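Lista: Grupo de Trabalho Manipulação e Preensão
Assunto: Re: [preensão] Comparação de garras manuais com embalagens flexíveis
Quinta-feira, 15h40

Prezados membros da lista,

Em resposta à mensagem transcrita a seguir, encaminhamos os esclarecimentos da coordenação técnica do Projeto Vernano sobre o ensaio comparativo em curso.

> Prezados,
>
> A equipe da Prarby solicita informações sobre a comparação de garras
> mencionada na última reunião do grupo. Interessa-nos saber se os
> objetos são rígidos ou flexíveis, se as duas mãos do operador trabalham
> no mesmo recipiente e qual o critério adotado para considerar válida
> uma preensão.
>
> Atenciosamente,
> Equipe de Integração, Prarby

1. Objetos. A série emprega alimentos em embalagem individual, de filme plástico ou material semelhante, dispostos em uma caixa rasa e aberta. A escolha decorre de solicitação da Clavaser, cuja linha de separação de pedidos apresenta as maiores perdas justamente nesse tipo de item. A tarefa é executada sobre uma cama, superfície que cede sob a caixa e torna mais exigente o controle da altura de aproximação. As barras são seguradas na vertical, entre os dois dedos da garra.
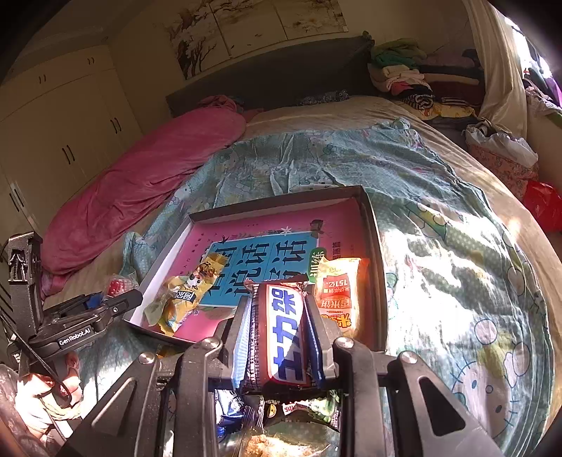 Uma garra de dois dedos é suficiente para embalagens flexíveis?
Na maior parte dos casos é suficiente, desde que a força de fechamento possa ser limitada e que a superfície de contato ofereça atrito. Pacotes com muito ar interno exigem fechamento mais lento e, por vezes, preensão pela borda selada.

2. Critério de validade. Considera-se válida a preensão em que o item é erguido acima da parede da caixa e mantido por 2 segundos sem escorregamento perceptível. O registro compreende, até o momento, 612 tentativas, das quais quase 200 foram reservadas para conferência independente pela Ejigu. Os resultados por tipo de embalagem somente serão divulgados após essa conferência.

3. Operação com duas garras. As duas mãos atuam na mesma caixa. O protocolo admite aproximações simultâneas, mas determina que cada garra segure um item distinto. Contatos entre os dois dispositivos são anotados à parte e não invalidam a tentativa, salvo quando provocam a queda do item.

4. Revestimento dos dedos. A comparação contempla almofadas com nervuras e dedos sem revestimento. Solicitamos às equipes que pretendam reproduzir o ensaio que informem o material de contato, a abertura máxima e o estado de desgaste das almofadas. Relatos sem essas informações não poderão ser incorporados ao quadro comparativo.

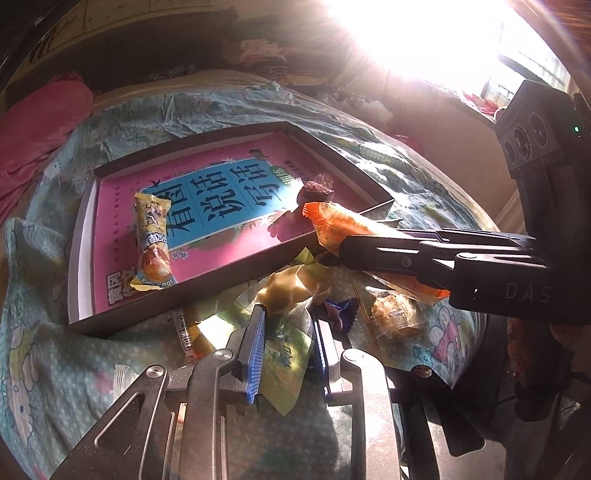
Figura 2. Garra com almofadas azuis, uma delas nervurada, junto à caixa; à direita, segunda garra segurando uma embalagem laranja.

5. Câmeras. A posição do conjunto óptico em relação aos dedos permanece fixa durante toda a sessão. Reflexos em filme transparente, sobretudo sob luz solar direta, devem ser assinalados na ficha, no campo 7, sem exclusão do trecho correspondente.

As fichas de registro e a minuta do protocolo encontram-se no repositório do grupo. Sugestões de alteração serão recebidas por esta lista até o final de dezembro, com indicação expressa do item a que se referem.

Atenciosamente,

Coordenação Técnica
Projeto Vernano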